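Nov 27, 2025

I have been meaning to write about our town's badminton club since July, when I first walked into the gym at Rinbridge with a borrowed racket and shoes that squeaked so loudly people turned to look. I'm 53 and had not played any sport with a score since high school. My neighbor Rianne Van Rooij had been asking me for two years, and I had run out of excuses (my knee was one, the dog was another).

What I remember most from that first evening is the lines. A gym floor has so many of them, basketball and volleyball and who knows what else, and I spent the whole night asking Rianne which ones were ours. She was very patient. I served out four times in a row and she said "lovely height on that one" every single time.
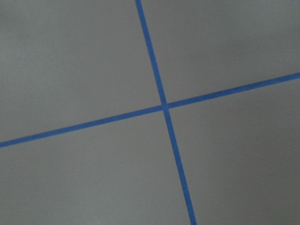

Learning the court

The thing that helped me was drawing it out at home. The doubles service box is short and wide, the singles one is long and narrow, and once I had gone over that at the kitchen table with a pencil for a few evenings, it stuck. I still mix them up when I'm tired. My husband now knows the rules of doubles serving too, whether he wanted to or not, and he has started coming along to watch and eat the crackers.

I think drawing things out is just how I learn. It was the same with knitting charts, and with the garden beds, which I must have planned on paper six times before I bought a single seed.
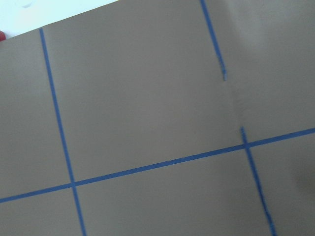

Blue tape, and plenty of it.

Now, rackets. I tried Rianne's old Flerkis, which was so light I kept swinging too early, and then a Pavau from the loaner bin, and that is the one I ended up buying for myself at Hendriks on the way home from my sister's. The young man there strung it looser than I would have guessed and told me to come back in the spring. I have no idea if it made me better, but I like holding it.

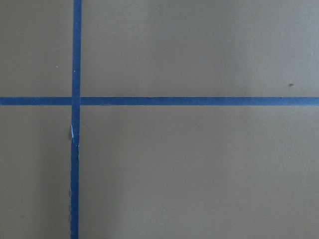
We play two evenings a week through the winter, and afterward a few of us stand in the parking lot talking until our hands are numb. I've heard about hip replacements, a wedding in Portugal, and a very long fight over a fence. I go home later than I mean to — every time — and I sleep like a rock. 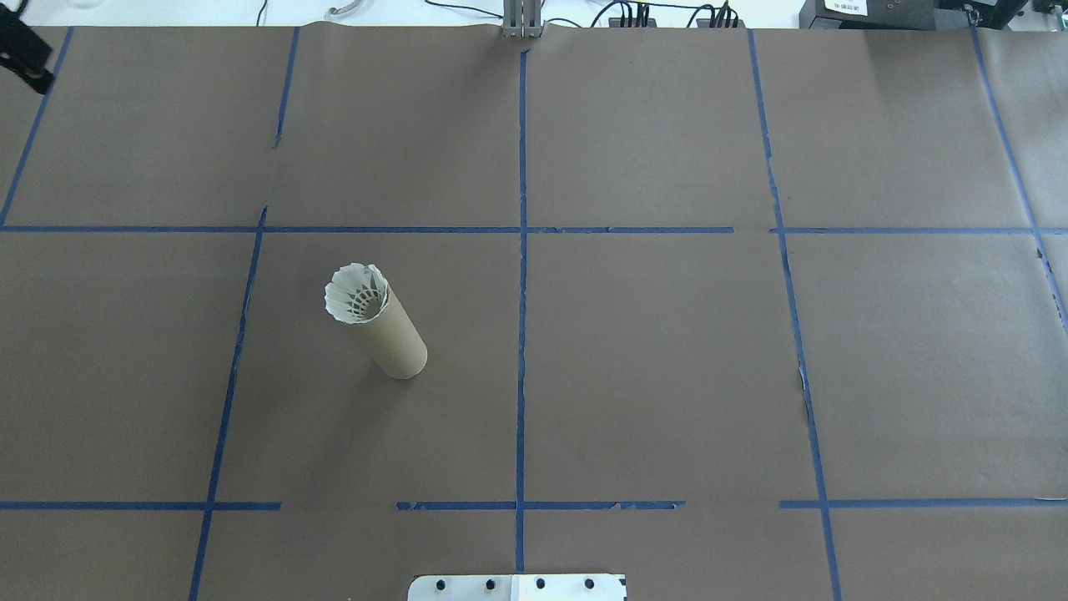 I should say something about the cost, because two of you wrote to ask. Membership is 100 dollars for the season and that covers the gym. You bring your own water and your own racket if you have one. New people are welcome any time before the holidays, and Rianne will be glad to tell you which lines are yours.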